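How Do You Teach a Robot to Pick Up a Cup?
Last updated: February 15, 2020

You learned to pick up a cup when you were so little that you can't even remember doing it. A robot has to learn too, and the way it learns is really cool!
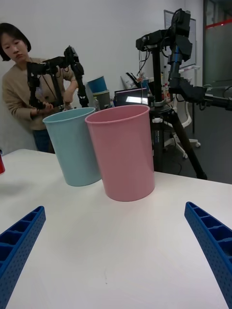

Show me, don't tell me

Imagine you had to write down every single thing your hand does when it grabs a cup. Move forward. Open your fingers. A bit more. Stop! Now squeeze, but gently... You'd fill a whole notebook, and then somebody would slide the cup over a little and your notebook would be no good anymore.

So the people at the Tamville robot lab do it another way. They show the robot. A person guides a robot arm through a job while a computer saves what happens: what the camera sees, where each joint is and how far apart the fingers are. One complete try, from start to finish, is called an example (grown-ups in the lab also say "demonstration", but example is easier to spell).

Our pink and blue cups are there for a stacking job. The robot has to put one cup inside the other. Easy for you, tricky for a beginner!

Looking through the robot's eye

Some robots wear a small camera at the wrist, right near the gripper. That's why the blue plastic fingers look so gigantic in the picture and the person looks so far away. Try it yourself: hold your fist beside your cheek, stick out your thumb and one finger, and look past them at something on the table. That's the robot's favourite view of the world.

See the rows of little holes in the fingers? Bendy fingers can curl a bit around whatever they're holding, and engineers often use open shapes like these when they want a finger that can bend.

How many examples does it need?

Lots! Chiến Mạc, who works on a robot called Nuva, started the cup job with 30 examples. Nuva tried it alone and knocked the cup over nearly every time. When the pile of examples reached 800, it was much better, even with the cups in spots it had never practised.

It takes patience. A person might record 20 examples, take a break for a stretch and a drink of water, then sit down or stand up and record some more.

Mix it up

Here's a secret. If every example were exactly the same, the robot would learn only that one thing. Put the cup somewhere new and it would grab at the air! So the team keeps changing things:

- the cups move closer together or farther apart
- the colours swap sides
- the job starts with the arm in a different place

Mistakes get sorted out as well. "If I drop the cup, I mark that try so the computer knows," says Irfan Kiani, who checks the recordings.

Try it at home

You'll need two plastic cups and a friend. Your friend is the robot and keeps their eyes closed. Hold their wrist and guide their hand through stacking the cups, 3 times. Now let go and see if they can do it alone. Then move one cup and try again. What happened? How many more turns did your robot need?

More to read
Why Do Robots Have Elbows?
Meet Vikach, the Robot That Sorts Socks
What Is a Sensor?
Ông and the Very Long Cable: A Robot Story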